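Section 4. Fitting Branel wall hooks in a rented unit

Read this before you peel anything. The packet claims a lot, and we at Cletden have repaired enough walls to doubt most of it.

1. Pick a smooth, painted wall. The packet says "any surface." Textured paint and wallpaper are surfaces too, and the hooks come off both.

2. Wipe the spot with rubbing alcohol and let it dry. Skip the spray cleaners — they leave a film.

3. Press the hook on for 30 seconds. Shahzad Lashari tested a shorter press in the Clunach units and had hooks on the floor by Sunday.

4. Wait before you load it. The packet says one hour. We say overnight.

5. Hang light things only. Keep the load under 300 grams, whatever the number on the front of the box.

Small square hooks on a white wall, each with something black hanging from it:
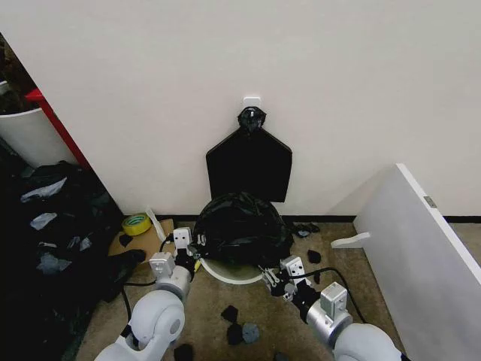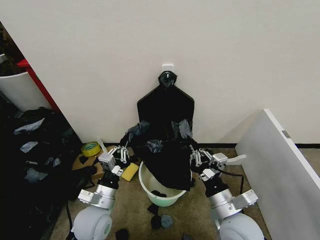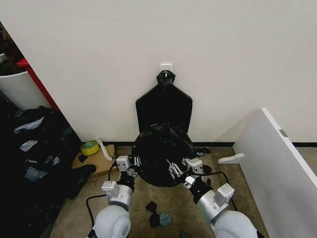 6. Check the hook after a week. Look for a gap along the top edge of the pad. If you find one, take the hook down and start over with a new pad.

7. To remove it, warm the pad with a hair dryer and slide a length of dental floss down behind it. Don't pull straight out.

CAUTION: Never hang glass, mirrors or anything over a bed.

NOTE: "Leaves no trace" is the maker's phrase. Gladys Mutiso keeps a can of touch-up paint in the Alcaraz office, and it gets used. Ask her before you buy your own, and give her your unit number so she can match the shade.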